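Poetry Reading Workshop, Guridcombe
Notebook entry, 20/08/2020
Entered by Stanisława Nowicki

The session was given over to George Herbert, in particular "Easter Wings" and "The Collar." The group had asked for one poem in which the shape on the page carries part of the meaning and one in which the line lengths appear to have broken loose. Both were read aloud twice before discussion was opened.

On "Easter Wings," it was agreed that the reading copy should follow the older printed layout, with the two stanzas turned on their sides across facing pages. The Bukhari handout sets them upright, and several members had not seen the other arrangement. The narrowing of the lines toward "Most poor" and again toward "Most thin" was audible in the second reading, once the reader had been asked to keep a full pause at each line end. The first reading ran the short lines together and the effect was lost. Future readers are asked to observe the pauses.

There was some disagreement over "imp my wing on thine." The term comes from falconry and refers to grafting feathers onto a damaged wing. One view was that the poem should be read aloud without any explanation beforehand. The other was that a modern listener will hear only mischief in the word. I have recorded both views. My own preference is for a short note at the foot of the page.

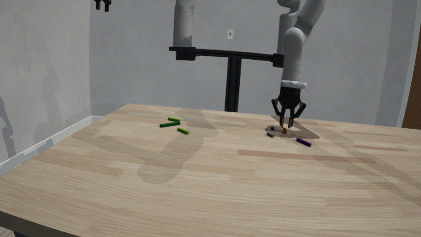 "The Collar" occupied the remainder of the session. The opening, "I struck the board, and cried, No more," was taken too loudly on the first attempt, which left the reader with no room to rise later. The board is the table, and very probably the communion table as well. The title can be heard as collar, as choler, and possibly as caller, and the last of these is supported by the closing lines, in which a voice calls "Child!" and the speaker answers "My Lord."

Rhyme was marked in pencil on the enlarged copy. Nearly every line finds a partner eventually, but the partners are often so far apart that the ear does not collect them. Only in the final four lines does the scheme settle into a regular alternation. The Isetti notes, page 151, treat this as the whole argument of the poem. I consider that too strong, although the observation itself is sound and should be kept in our annotations.

Matters to carry forward:

The annotation for "Easter Wings" is to be held to 100 words, and that for "The Collar" to 600.

The Wekex binder still has the old text of "Love (III)" at sheet 52, without the stanza breaks. To be replaced.

Marvell is proposed for the next meeting. Donne's "Nocturnal upon St. Lucy's Day" is to be kept for December, when the season will suit it.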